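October, bench notes, sourdough/rye trials
started 6:40 am

Starter was flat again. Fed it last night before I left, 1:1:1, jar by the window like always, and this morning it had maybe doubled and then dropped. Smells fine, a bit of nail polish. I think the window spot is too cold now. Moved it to the shelf over the proofer. Should have done that when the heating went off in the corridor, Glenys told me twice.

Flour: last of the Arnby medium rye, one bag of the Citico white left after today. Somebody please order before the end of the month, the white is the one we can't swap out halfway through a series. Wrote it on the list by the door too.

Today's batch is the fourth go at the seeded rye. Changes from third go:
- soaker made with boiling water, left overnight with a lid on
- salt goes in the soaker now, not the dough
- water down a little, third go was soup
- same tins, same oven, same shelf

Total dough 1,284 g on the scale before dividing. Recipe says it should be a bit more, so I lost some to the bowl and the hook. Did not scrape down properly, in a hurry, the mixer was booked from 8.

Dough felt right this time. Sticky but it holds a shape if you wet your hands. Third go just slumped whatever you did. Brodie stuck a finger in it and said "wet cement", which is what he says about all of them, but he does make a good rye so I wrote it down.

Bulk: 46 minutes in the proofer, lid on. Wanted an hour, ran out of patience and there was already cracking on top. Cracks as wide as a pencil line when I tipped it out. Might be fine. Rye doesn't care much as far as I can tell, it's the tin proof that matters.

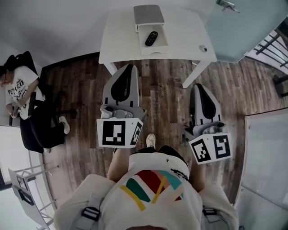

Nikau Sutcliffe

Tin proof: 30 min to begin with, checked, no pinholes, gave it another go of the same. Pinholes all over by then, mostly along one long side of tin 2. That side was nearest the heater so the proofer is still uneven. Turn the tins at halfway next time. I keep writing this and I keep not doing it.

Dusted tin 1 with rye flour, left tin 2 bare, to see if the top tears differently. Tin 1 looks nicer. Bare one has a dull gray skin on it. No real difference in the tearing.

Oven: hot start, steam for the first part, then down to 190 and left alone. Forgot to write the time I turned it down. Core temp probe was reading silly numbers, took it out, wiped it, put it back, still silly. Went by knocking on the bottom, so treat the bake time for this one as useless. Probe needs a new battery or a new probe.

Both loaves came out of the tins clean with the Melto paste. Better than butter, which stuck in the corners on go two. Blažena's recipe for the paste is just oil, shortening and flour whipped together, and she reckons the bought stuff is the same thing with a label on. Going to make up a jar of hers and run one tin of each.

Cut tin 2 while still warm, I know, I know. Knife gummed up. Crumb is tight at the bottom, open in the top third, no line. Go three had a solid wet line along the base so this is a big step. Seeds are soft right through, the boiling water did that. Last time the flax was like eating grit.

Taste: sour but not sharp. Salt is a touch low?? Same weight as before so maybe putting it in the soaker dulls it. Or I mis-weighed. Wendelin tasted it and thought salt was fine, but he had just had coffee. Leave salt alone for go five and taste again cold.

Tin 1 wrapped in a cloth, not to be cut until tomorow. Has my name on it. Please don't.

For go five:
- feed starter twice the day before, warm shelf
- scrape the bowl
- turn the tins
- write down the time when the oven goes down
- full hour bulk even if it cracks

Also want to try part of the water as the leftover coffee from the Hayat pot, Glenys swears by it for color. Only one tin, and only after the plain version works twice running. Otherwise I won't know what did what.

Cleaning: mixer hook soaked and scrubbed, bowl done, proofer wiped. Drain in the left sink is slow, that's seeds, that's me, sorry. Put the strainer in from now on.

Crumb cooled a bit more, second slice at 2:15 pm, less gummy already. Butter helped.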